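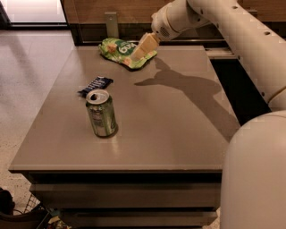
Food Shopping and Household Budgets
Notes for session 4: unit prices and shrinking packs

Hi all. I've typed these up a bit more fully than usual, since a few of you missed the first half and my handwriting on the board was awful. Bring them next time, along with your receipts.

Where we left off

Last session we talked about the shelf price, the big number your eye goes to. This week is all about the small number under it, the unit price. It tells you what you pay per ounce, per pound or per hundred sheets, and I'd say it's the most useful thing on the whole label. I ignored it for years! My mother never did, and she fed six of us.

How to work it out yourself

Price divided by amount. A 16-ounce box at $4.00 is 25 cents an ounce. A 12-ounce box at $3.36 is 28 cents an ounce. So the bigger box wins, by three cents an ounce. Try it the other way: if that smaller box goes on sale for $2.76, it drops to 23 cents, and now the smaller one wins. Sales flip the answer all the time, so don't assume big means cheap.

Watch the units. I've stood in the Rosales on my corner with two jars of the same sauce, one priced per ounce and the other per pint, and had to get my phone out. Rin Hoshino asked whether stores have to use the same unit on everything. It depends on the state, and some states leave it up to the store.

The shrinking pack

You all had stories about this one. The price stays put and the pack gets smaller. Say a bag of chips is $4.00 for 10 ounces, which is 40 cents an ounce. Next year it's still $4.00, but now there are 8 ounces in it. That's 50 cents an ounce, a 25 percent increase, and the number on the shelf hasn't moved. (A lot of people say 20 percent here. The bag shrank by 20 percent, but the price per ounce went up by 25. Work it through on paper if that bugs you – it bugged me.)

Snacks, cereal, paper goods and ice cream are good places to look. Serving counts can help you spot it too, but serving sizes change as well, so go by net weight.

Edin Gashi's receipts

Edin kept every grocery receipt from October and let me share the totals, which was brave. He spent $891 for a household of four, and $194 of that was snacks and drinks. That's nearly 22 percent. He was expecting ten. We didn't tell him to cut anything, and I'm not telling you to either. I just want you to know your own number before we start on planning.

For next time

Pick five things you buy every week. Write down the price, the net weight and the unit price, from two different stores if you can manage it. Shabnam Gondal is making a shared sheet, so send her yours by noon the day before class.

Read chapter 3 in the packet, but skip the part on coupons. It's out of date and I need to rewrite it.

Calculators are fine. Phones are fine too, on silent please.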